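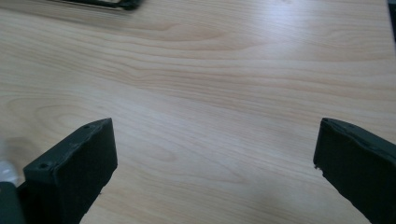 Karthik Akanda asked whether a machine that needs 11 tries at a mug counts as help or as a houseguest. Mr. Buenaventura wished both views recorded.

1. Dishes. Galtell quotes 800 cups cleared in June, 488 of them upright. Motion to call this progress carried, Akanda against.

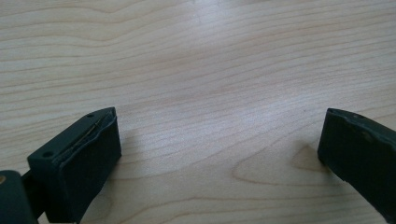
2. Shop floor. Brarkus still wants a person beside the shelf stocker - deferred.

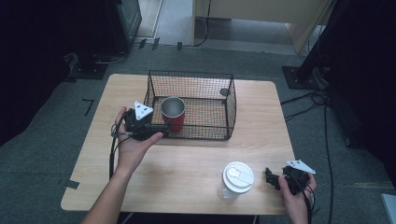 Honeylyn Bañez spoke on tidying at home. She would buy nothing that can't cope with her kitchen. A red cup in a wire basket is fair practice, she said, but her baskets also hold mail and a shoe.

Adjourned 4:40. Ms. Panganiban washed up by hand.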